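Grivness Fitted Sheet, Light Grey
Contract Bed Linen – Skordale Range

Product overview

The Grivness fitted sheet is supplied to residential colleges, staff accommodation, hostels and serviced flats. It is cut for large beds and is intended for daily use with regular machine laundering. The sheet is elasticated on all four sides and holds to the mattress without tucking. It may be ordered singly or in packs, and can be combined with other items in the Skordale range.

Light grey is the standard colour. It is dyed in the yarn and is held in stock throughout the year. White and dark blue are made to order, with delivery times confirmed when the order is placed. Customers who need to match sheets bought in earlier years should quote the code sewn into the side label, as there have been two versions of light grey and the present one is slightly cooler in tone.

Fabric and construction

The cloth is a plain weave blend of cotton and polyester. It has a soft, matt finish and is not treated with any coating. The pocket depth is 37 cm, which suits most single-layer mattresses and those used with a thin protector. For mattresses with a separate topper, the Dultach deep sheet should be ordered instead.

Seams at the corners are double stitched. The elastic is enclosed in a turned hem and can be replaced by a laundry or sewing room if it loses its stretch before the cloth is worn.

Appearance in use

The sheet is supplied folded and will show fold lines when first fitted. These ease after the first wash. As with all fitted sheets in a cotton blend, light creasing across the sleeping surface is normal once the bed has been sat on or used for sorting clothes and bags, and is not regarded as a fault. Where a flatter finish is required, the sheet may be ironed while slightly damp – a medium setting is sufficient – and fitted at once.

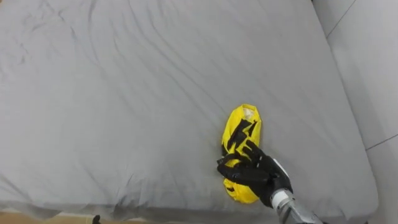

Light grey fitted sheet on a large bed, with a yellow fabric item with black straps.

Accommodation managers often ask how the sheet behaves when residents place luggage and outdoor items on the bed. Metal buckles, hook fastenings and open zips may pull threads in any woven sheet, and a bedspread is advised in rooms where packing is done on the bed. Brightly coloured fabrics should not be left on the sheet while wet. Dye that has passed into the cloth should be rinsed out in cold water as soon as it is noticed, before the sheet goes to the laundry.

Fitting

Place the sheet on the mattress with the side label at the foot. Fit the two corners at the head first, then draw the sheet down and fit the remaining corners. The hem should lie fully under the mattress on each side. If it rises at one corner, check that the sheet has not been turned a quarter round, a common cause of strain on the corner seams.

Care

Wash at 40 degrees with similar colours. Do not use chlorine bleach. Tumble dry on a low heat and remove promptly. Fabric softener may be used, although frequent use will reduce the ability of the cloth to take up moisture. Sheets should be washed once before first use. Shrinkage is greatest in the first wash and has been allowed for in the stated pocket depth.

Ordering information

Product code: 1225
Colour: light grey
Pocket depth: 37 cm
Pack size: single, or carton of 40
Matching items: Grivness pillowcase, Grivness flat sheet, Skordale bedspread
Alternative for deeper mattresses: Dultach deep sheet

Orders for full cartons are sent directly from the Hellwig warehouse. Single sheets are sent by parcel service. The warehouse is closed for stocktaking in the first week of January, and orders received in that week are handled in the order in which they arrive.

Returns

Unused sheets may be returned in their original wrapping. Sheets that have been washed can be accepted only where there is a fault in the cloth or the stitching, and the side label must still be attached. Please include the delivery note with all returns.

Page last revised 4/11/20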